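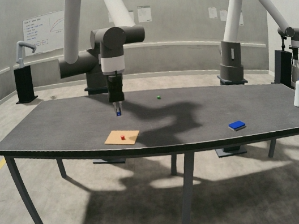 I caught Itzel Trujillo at four, coffee in hand, in the middle of her gripper comparison at Dudwood. She runs it all in simulation first (two arms, one long table, a few little blocks) and she was happy to talk shop!

"The blue one is my favorite," she told me. "It's small, so if the fingers close even a bit crooked, you find out right away."

So which gripper is winning? She laughed. "The two-finger Jerent, for now. I gave each one 800 tries and it dropped 49. The Fludik dropped more, but it's way gentler on soft stuff, so I'm not done with it."

I asked about the controller too, and she made a face. "Kwame wants 5 more settings tested. I said 4."

They start on the real arms in October.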